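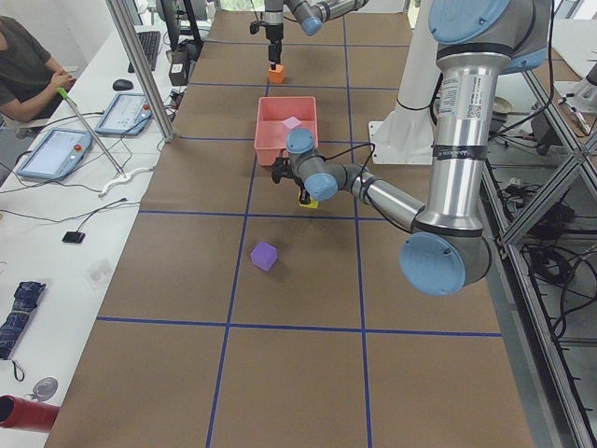 I get a lot of email about sorting small stuff by color, so I finally sat down and put my answers in one place. I'm Juniper, I run the little play-and-tidy blog called Dorkidero, and I've been fussing over blocks, bins and table layouts for longer than I'd like to admit. My whole approach is a big plain tabletop, some lines marked across it, a bin, and a few cubes in colors you can't mix up. A purple cube sitting by itself on a brown table is dead easy to spot, and so is a yellow or an orange one. A light pink cube in a salmon-pink bin is a bit trickier, and I love that, it makes people look twice! Anyway, on to what you all keep asking me.

What size table do I need?

Bigger than you think. You want room for the cubes to be spread out with real space between them, plus the bin, plus elbows. I used a card table for my first few sessions and everybody was reaching over everybody. If all you have is a small one, use fewer cubes and don't feel bad about it. A kitchen table is fine too, just clear off the mail first (talking to myself here).

Why do you mark a grid on it?

So there's a "where" for everything. If I say "put the orange one in the far corner square," we both know what I mean. It also makes it easy to set up the same layout again later when somebody wants another turn. You don't need a fancy grid. Two long lines and a few going across will do it.

What do you use for the lines?

At home I use painter's tape, and I like blue because it shows up on brown without shouting at you. Press it down with the edge of an old library card. Leave it on for 60 days or less, and peel slowly, pulling back low and flat. I once left mine on from November until well into spring and spent an evening with cooking oil and a rag getting the gunk off.

My squares came out crooked. Do I have to start over?

Nope! Mine are never perfect. My friend Noboru Shibata measures his with a carpenter's square and they're gorgeous, and his cubes get sorted exactly as well as mine do.

Which bin should I buy?

Any open plastic one with low sides. Rectangular is nicer than round because it lines up with the grid and you can push it snug into a square. Skip lids. Skip dividers too, at least at first - they turn a simple put-away into a puzzle and people get cranky. I bought a set of bins from Plorell and they've held up fine, but so has the dishpan from my basement.

Should the bin match the cubes?

Up to you. A bin in a very different color is easier on tired eyes. A bin that's close to one of the cubes makes for a good last-look game at cleanup time, when you ask "is it really empty?" and it really isn't.

How many cubes do I start with?

I start little ones with 3 and add more when they get bored. Grown-ups seem to want the whole box right away. Hazel Boateng wrote to tell me she owns 1000 of them, all colors, in a closet, and I have been jealous ever since.

Can I use something besides cubes?

Sure, but cubes stay where you put them. Balls roll off, and buttons are hard to pick up from a smooth table. If you're using anything small, keep it away from kids who still put things in their mouths, please.

Do the cubes have to line up with the squares?

I don't make anyone do it. Some folks like theirs neat and some set them down with a corner pointing at you, and I've stopped straightening them. Wanting Lu wrote in to say the crooked ones drive her up the wall, so if that's you too, go ahead and make it a house rule.

Where should I put the table?

By a window if you can. Daylight is so much kinder to color than my yellowy ceiling bulb, which makes orange and pink look like cousins. If the sun comes straight in and bounces off the tabletop, turn the table a bit or wait an hour. And keep a chair off to the side for whoever is waiting or watching.

How do you clean everything?

Warm water and a drop of dish soap for plastic cubes and bins, then a towel. For the table, a damp cloth, going along the tape and never across it, or you'll lift the ends.

How long should a round take?

I don't time it. When people start stacking towers they're done sorting, and that's a perfectly good way to finish up.

Can I print this out for my class?

Yes, please do! Just leave the Dorkidero name on it. I last went through these answers on 15 Jan 2019, and if yours isn't in here, use the contact form and give me 2 weeks or so, I answer them all myself and I'm slow.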